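Hi, I'm Kaja Lapiņa, and I run Idwood, a little shop where we teach robots by showing them. I don't write a script for every move. I take the remote controls, the arm follows my hands, and we record the whole thing so the robot can learn from it.

Our favorite subject is old desktop computers. Taking one apart (and putting it back together!) is fiddly work, and memory modules are the fussiest bit of all — they have to go in straight, and the slots are packed tight. We've recorded 2725 demonstrations so far, and 218 of those were just me and memory sticks.
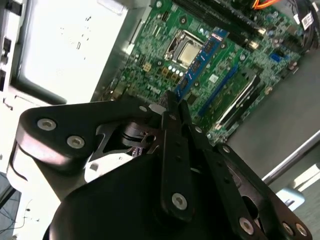 ## Who's on the controls

There are eight of us, and everybody drives, even the folks who mostly write code. New people spend their first week on an old case we call Fornari, which has been opened so often that the screws practically jump out on their own. After that they move on to Saretach, our sorting job, and I get my seat back for a while.

Want to try it? Come by any morning in May, ask for me at the front desk and bring a dead PC if you've got one. We love dead PCs!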